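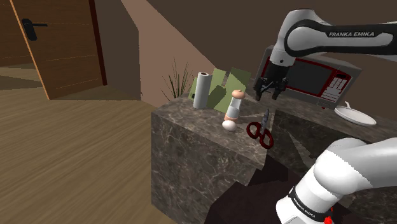 Radwa Soliman has written to say that the previous entry on leftovers was "sound as far as it went, but silent on the freezer, where most good intentions in my house are laid to rest". The point is accepted. The previous entry dealt only with food that is to be eaten the next day. The present one sets out how frozen leftovers are now managed in this household, and which parts of the arrangement remain unsatisfactory.

## Background

Until last winter the freezer was run without any method. Food was put in when there was too much of it and taken out when there was nothing else. The drawers were emptied in full when the old appliance failed, and 40 containers were found. Of these, 11 could not be identified by either adult member of the household, even after thawing. One was believed to be gravy and was found to be stewed plums.

A replacement freezer, a Van Dusen upright, was delivered to Dresness shortly afterwards. It is smaller than the old one. It was decided that nothing should go into it without a label, and that rule has been kept with two exceptions, both of them bread.

## Labelling

Each label carries the name of the dish, the number of portions and the date of freezing. The first version also had a space for the name of the cook. It was left blank so often that it has been withdrawn.

Several kinds of label have been used. Ordinary paper address labels came off in the cold, usually in the first week, and gathered at the bottom of the drawer. Masking tape and a pencil did better. The Prulteck freezer labels bought in Dresness market hold well on plastic but leave a gummy patch which has to be rubbed off with cooking oil. Masking tape is therefore in general use, and the Prulteck labels are kept for glass.

The name of the dish should be one that any person in the house would understand. "Tuesday soup" is not sufficient. "Lentil soup, no chilli" is. Where a dish was not well liked, the label should say so, so that whoever takes it out may add something to it. The current stock includes one tub marked "bean stew, needs salt" and one marked "curry, very mild, Gisela's portion".

## Containers

The household holds a set of ten matching tubs by Avora, bought for this purpose, together with a larger number of takeaway boxes of mixed origin. The Avora tubs stack properly and their lids are all the same size, which has put an end to a long-standing complaint. They do stain. Anything with tomato or turmeric in it is now sent to the takeaway boxes, which are going to be thrown out in due course and may stain as they please.

Liquids are given a finger's width of space at the top. Flat bags have been tried for soup and were found to freeze quickly and store neatly, but one was laid across the bars of the drawer while still soft and froze around them. It could not be removed without the drawer. Bags are now frozen on a baking tray and moved once solid.

Portions are kept small. A block of stew for six is of little use to two people, and the temptation to eat it on consecutive evenings has not been good for the reputation of the stew.

## What is frozen

The following are accepted without discussion:

- soups, other than those thickened with potato
- meat and bean stews
- cooked mince
- stock, reduced by half
- stewed fruit
- sliced bread, crusts and breadcrumbs

The following have been refused after trial:

- boiled potatoes, which turned grainy
- cucumber in any form
- a cream sauce, which split and did not recover
- hard-boiled eggs

Rice is a special case. It freezes well, but it must be cooled quickly and put away promptly, and it must not be left sitting in the pan while the meal is eaten and the evening passes. The practice here is to spread it on a cold plate as soon as the serving has finished. It is heated once, until steaming throughout, and any remainder is discarded.

## Thawing and reheating

Thawing is done in the refrigerator overnight, on the lowest shelf and on a plate with a rim. This calls for a decision about the next day's supper at a time when few people wish to make one. Compliance has been uneven. When the evening decision has been missed, soup is put into a saucepan from frozen with a little water and a lid, over a low heat, and stirred when it allows itself to be stirred. The microwave is used for single portions, with a pause halfway to break up the middle.

Stews improve if brought back slowly. Mince does not appear to care.

## The list

A written list is kept on the side of the freezer. Items are added in ink and crossed through on removal. Gisela Reinholz, who was consulted by telephone, keeps hers on a slate and wipes each dish off as it is eaten. She regards ink as pessimistic. The difficulty with the slate, from this side, is that it holds no record, and there is some value in knowing that pea soup has been frozen four times since the New Year and eaten once.

The list is accurate in most respects. Ice cream has never been entered on it and it is no longer expected that it will be.

## Matters outstanding

The bottom drawer is still used as a place for things that nobody wants to decide upon. At the time of writing it contains a bag of redcurrants, half a loaf with caraway, the end of a ham and a quantity of egg whites, number unrecorded. A date in March has been set for clearing it. Meringues have been proposed.

Radwa Soliman has also asked whether cooked pastry may be frozen with its filling. There is no settled view here. A leek pie went in last week, labelled, wrapped twice, and marked for two people, and the result will be given in the next entry.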